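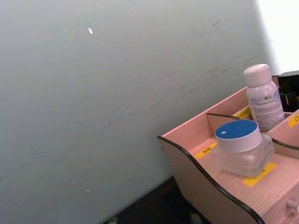 Clamudix is sold as a subscription kit for two-armed tabletop manipulation. It comprises a pair of arms, a wrist camera for each, control software and a task library. Gifty Amoah runs the evaluation bench at Flundon, a small consultancy that tests such kits for buyers who would like a second opinion before signing. We spoke by telephone in March 2021, shortly after she had sent her interim notes to the client.

Her bench is set up for sorting toiletries and cosmetics into a desktop organiser. The client packs gift sets, and wanted to know whether the kit could handle small containers that differ in shape and finish. Each compartment carries a yellow label naming what belongs in it.

"The labels are for the people resetting the table," she says. "The policy doesn't read them. It gets a task name and the camera feeds. If the person resetting puts the lipstick section to the wrong use, you have scored a run against the wrong target, and you may not find that out until you go through the recordings."

The test consisted of 342 runs, all started from a reset table. A run was scored as a success only if every item ended in its assigned compartment and stood without support. On that measure the kit reached 83 per cent. The supplier's acceptance threshold, written into the contract, is 80.

Amoah does not regard the margin as comfortable. "Three points over the line on one bench, with one organiser. I would want to see the figure hold after the arms have been taken off and put back. We have not done that yet."

The failures fell mostly into two groups. The first was transparent glass. A clear jar with faceted sides gives the wrist camera very little to fix on apart from its lid, and the gripper tended to close too high, on the rim of the cap. With a light jar this often worked anyway. With a full one the cap turned in the fingers and the jar went down at an angle.

The second group involved the partitions. Approaching a rear compartment over a low divider leaves limited clearance, and the planner supplied with the kit treats the organiser as a plain box.
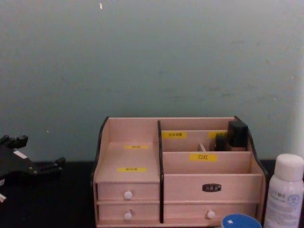
"It has no idea that the sides are curved," Amoah says. "They rise towards the back. So it either keeps a large safety distance and drops the item from too far up, or you reduce the distance and it brushes the edge. There is a setting for this. It is on the fourth page of a menu called Workspace, and the manual gives its unit wrongly."

She reported the error to the supplier, who corrected the online manual but has not changed the printed one.

Drawers were left out of the scored task. The kit's library includes a routine for pulling a round knob, which she tried informally and found slow. She declined to give a figure for it, as the runs were not logged.

Her earlier comparison was with Mösli, a single-arm product she tested the previous August. She considers Mösli the better documented of the two and easier to calibrate, but it could not steady one object while placing another. Clamudix can, though its arms share a single emergency stop circuit, and a fault on one side halts both. Recovery means homing each arm in turn.

On price she was brief. The subscription covers software updates and replacement finger pads. It does not cover the wrist camera cables, which she lists in her notes as a wearing part. "Order spares with the kit. They flex on every approach."

Flundon's remaining work is a repeat of the same protocol at the client's packing site in Ulitz, under the lighting used there. The organiser will go with the arms, and the labels will be replaced before it does.

"I would recommend the kit to someone who has an engineer on the premises," Amoah says. "The client is still deciding whether they have one."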